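4.2 Data collection for the drive and memory tasks

Demonstrations were recorded on the Kirnum cell, in which desktop computers are taken apart by a single arm. The set covers 3 tasks (drive removal, memory removal, placement in a fixture) and contains 710 episodes, 300 of them for drive removal. Views from the wrist camera and the fixed camera were stored with the joint states and labeled with the Plirkico tool. Figure 5 shows sample views.

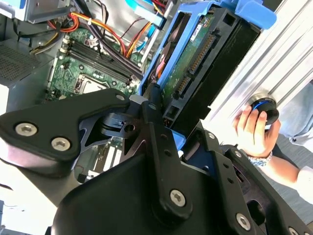
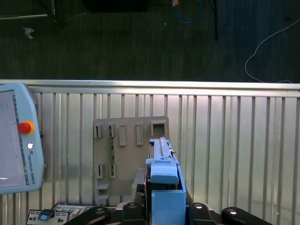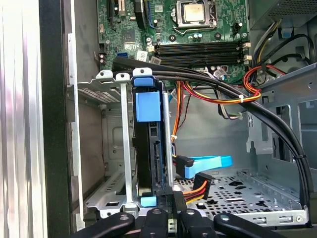
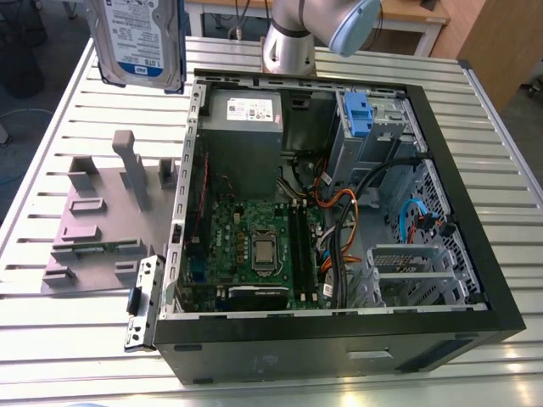 Figure 5. Sample views from the data set. First three: wrist camera. Last: fixed camera, with the hard drive above the table and a memory module in the fixture plate.

Cables are the main source of variation between episodes. Their path through the case was not controlled, and no cable model was given to the policy. We trained one policy per task on both camera streams and a second on the wrist stream alone. The wrist-only policy lost track of the drive when the fingers hid the lower end of the carrier, an effect also seen with the Danzer baseline. Episodes in which a person touched the arm were kept but flagged, and the loss was masked over those steps.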